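Leave the Mug Where It Is

I have opinions about bathroom counters. I didn't plan on it. I used to be a person who put things down near a sink and walked away, and then I spent one December getting the bathroom ready for houseguests, and now I'm a person who has feelings about towel bars. My family has asked me to write it all down so that I'll stop saying it out loud at dinner.

So, the thesis, if a blog post can have one: a bathroom should look like people brush their teeth in it. I don't mean it should be dirty. I like a clean sink as much as anybody and I will wipe down a faucet at someone else's house if they leave me alone long enough. I mean that the stuff you use twice a day should be out, upright and easy to grab, and that the fashion for the bare bathroom has gone way too far.

You know the look I'm talking about. One stone tray. One bottle with no label on it. A single eucalyptus branch (why is it always eucalyptus?) and a towel folded so perfectly that you end up drying your hands on your jeans. I stayed at a rental in Perkholm like that a while back, and I spent the first morning opening drawers trying to find a place where a toothbrush could live. There wasn't one. I kept mine in my shoe. A clean shoe, but still!

The towel question

Let's start with towels, since towels are where most people go wrong, and where I went wrong for years.

A hand towel belongs on something fixed to the wall, next to the sink, at a height where you don't have to go hunting for it with soap in your eyes. That's it, that's the whole requirement. It doesn't belong in a basket. It doesn't belong rolled up in a pyramid with its friends. A ring works, a bar works, a hook works if you're not picky about how the thing dries, and I am picky, so I vote for a bar. On a bar the cloth gets spread out a little and air can get at it. On a hook it hangs in one thick clump and by the second day it smells like a lake.

And please, pick a color. I've gone through a white phase and a gray phase and a very regrettable brown phase. White shows every smear of mascara. Gray looks damp even when it's bone dry. Brown I won't discuss. Pink, though! Pink against a pale wall is about the most cheerful thing you can do to a bathroom for the price of a sandwich, and it looks even better with a dark holder behind it. I resisted pink for ages because I thought it would look like a kid's room, and I was wrong, and I've said so to everyone who told me.
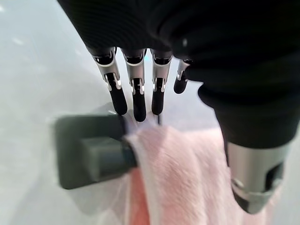
The case for one mug

Now the counter, and here I'm going to be a little bossy.

You don't need a toothbrush holder. I know they sell them. Antoniadis, the housewares shop I can't walk past without going in, has a whole shelf of them, the kind with the little holes in the lid, and I've owned more of those than I'd like to admit. The holes are always too small for one brush and too big for another. The bottom collects a gray sludge that you only discover when you move. You can't get a sponge in there. You can't see into it, so you don't think about it, and that's how the sludge wins.

A mug, on the other hand, is a mug. You already know how to wash it. It goes in the dishwasher with the breakfast things and comes out fine. A tall plain white one is best, because the brush doesn't tip it over and because you can see right away when it needs a rinse. If it has a handle, so much the better — you can pick the whole arrangement up with one finger when you wipe the counter, and then set it down again in the same spot.

The same spot matters to me more than it probably should. Ours stands to the left of the sink, always. I've tried it on the right and everybody in the house kept reaching left and grabbing air.

A friend of the family took one look at our counter and said it was a shame to have such nice marble and then park a coffee mug on it. I've thought about this a lot (I've thought about it in the car!) and I disagree completely. Marble is a surface. It's for putting things on. If you wanted something to look at, you could've hung it on the wall. I do think a pale stone with a bit of veining is kinder to clutter than anything shiny and black, because it doesn't show every drip, and a few everyday things sitting on it look like they belong there.

Toothpaste is harder. I'll admit that. A tube is a silly shape. It won't stand up unless it's nearly new, it rolls if it's round, and if you lay it flat it leaves a little blob that turns to cement. Some people keep it in the drawer, and I respect those people, but I also know that their drawers are full of cement. My own answer is that it goes in the mug with the brush, cap down. The paste slides toward the cap, which is where you want it, and you stop having that fight with the last two weeks of the tube. The brush leans one way and the tube leans the other and they more or less hold each other up.

I pitched this on a neighborhood board for people in Pindberg who like to argue about storage, and got more replies than I've ever gotten for anything, including the time I found a lost dog.

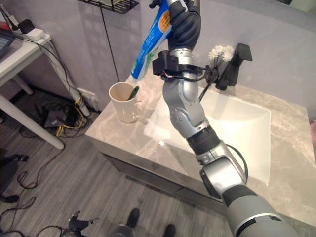
Clallent wrote back that cap down is fine in theory, but the tube ends up sitting in whatever runs off the brush, and then you've got a gunky cap and a wet mug and you're right back where you started. Lay it on a saucer, was the advice, and wash the saucer when you wash the mug.

Okay. Fair. I tried the saucer for a whole month so that I could be annoying about it with evidence. It does keep the cap cleaner. It also means there's a saucer on the counter, and once there's a saucer, a hair tie turns up on it, and then a ring, and then a cough drop, and then the saucer is a junk drawer with no walls. I went back to the mug and I shake the brush off better now. That's my compromise, and I think it's a good one.

What I will give the saucer people is that two tubes in one mug is too many. We're a two-toothpaste household, because one of us wants mint so strong it makes your eyes water and the other one wants to taste nothing at all, and for a while we tried to fit both of them in there with the brushes. It looked like a vase of very sad flowers. You'd pull one out and the rest would come with it.

The thing about squeezing

I can't write about toothpaste and skip this part, so let me get it over with. Squeeze from the flat end. Yes, I know. Yes, my mother said it too. I spent years being a middle-of-the-tube person and I thought it was part of my personality, and then I spent 400 on a dental visit (unrelated, but it put me in a frugal mood) and started paying attention to how much I was throwing away.

You don't need a gadget for it. I've seen the little key that winds up the end, and I've seen a wall-mounted thing with rollers, and I've seen one with a battery in it, and all of them were gathering dust next to a tube that somebody had squeezed in the middle. Just flatten the end with your thumb every few days. Run it along the edge of the counter if you're feeling thorough. Fold it over when it gets skinny. It takes less time than it took me to write this paragraph.

And it's one more reason to leave the tube out in the open. If it lives in a drawer you only ever meet it half asleep. If it's in front of you, you notice that it's getting low and you put it on the list, and you don't end up at 2 in the morning brushing with whatever came in a travel bag.

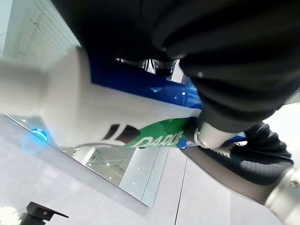

Darlie, the one with the green band. Flat end first, please.

As for the bare-counter people, I don't want to take anything away from you. If you love an empty counter and you're willing to put everything back in the drawer 56 times a month, then go do it and be happy. My trouble is with the idea that it's the grown-up way and the rest of us are just behind on our chores. A mug with a toothbrush in it isn't a mess. My grandmother had one by her sink for 50 years and her house was the cleanest place I've ever been in.

Next time I'm doing bath mats. I've got a lot to say about bath mats, and my family has already left the room.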